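Unit Costing for Packaged Confectionery
Course handout 5, Introduction to Cost Accounting
Prepared by Oliwia Wieczorek 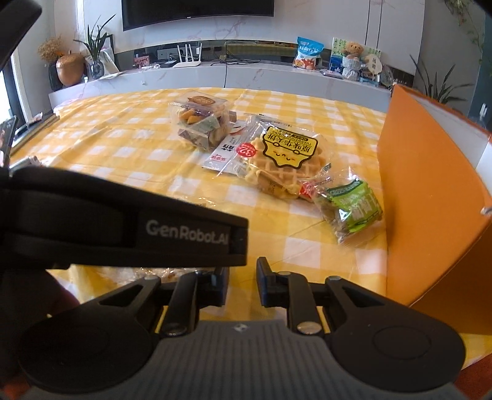
A unit cost is the total cost assigned to a batch divided by the number of saleable units in it. The arithmetic is simple. Most errors come from the two inputs: which costs were assigned, and which units were counted as saleable.

1. Terms

Direct materials: items that become part of the finished unit and can be traced to it. For boxed sweets, this covers the sweets, the wrappers, the box and the label.

Direct labor: wages for time spent on the batch itself, including filling, closing and labeling.

Overhead: all other production costs, such as rent, power, cleaning and supervision. Overhead is assigned by a rate, never traced.

Period costs: selling and office costs. These do not enter the unit cost. Students who took the December session will recall that delivery to the customer belongs here, while freight on incoming materials belongs with direct materials.

2. Working case: Hanotham

Hanotham buys wrapped sweets in bulk and packs them into boxes for retail. One batch has the following costs, in dollars.

Direct materials: 1,130
Direct labor: 308
Overhead applied: 251
Total batch cost: 1,689

The batch is planned at 600 boxes. If all 600 are saleable, the unit cost is 1,689 / 600 = 2.815, reported as 2.82. Keep three decimal places in the working and round only the reported figure.

3. Spoilage

Suppose 30 boxes fail inspection and have no resale value. Two treatments are possible.

Normal spoilage is the loss expected under efficient operation. Its cost stays with the good units, so the divisor falls to 570 and the unit cost becomes 1,689 / 570 = 2.963.

Abnormal spoilage is a loss above that level. Its cost is removed from the batch and charged to the period. Here 30 x 2.815 = 84.45 goes to a loss account, and the remaining 570 boxes keep a unit cost of 2.815.

The choice changes reported inventory, so the expected rate must be set before the batch is run — a rate chosen afterward will tend to match whatever happened.

4. Applying overhead

Hanotham applies overhead as a percentage of direct labor cost. The rate in the case is 251 / 308, or 81.5 percent. A labor base is acceptable when labor drives most of the overhead. Where filling is done by machine, machine hours give a better match, and a labor base will load too much cost onto small hand-packed orders.

Compare Pitau, the second case in the reader. Pitau uses one rate for two lines with very different machine time. Cyprian Bielecka's worked solution splits the rate by department; read it before the problem class.

5. Common errors

Dividing by units started when normal spoilage has occurred.
Including sales commission in overhead.
Rounding the unit cost first and then multiplying back to a batch total. With 2.82 the total comes to 1,692, a difference of 3 from the ledger.

Problems

(a) Recompute the Hanotham unit cost with direct labor of 350 and the same overhead rate.
(b) Of the 30 spoiled boxes, 12 are normal and 18 abnormal. Find the unit cost of the good boxes and the amount charged to the period. Note that the 12 normal units are excluded from the divisor first.

Written answers go to Teodor Laskowska by 19th January. Show all working.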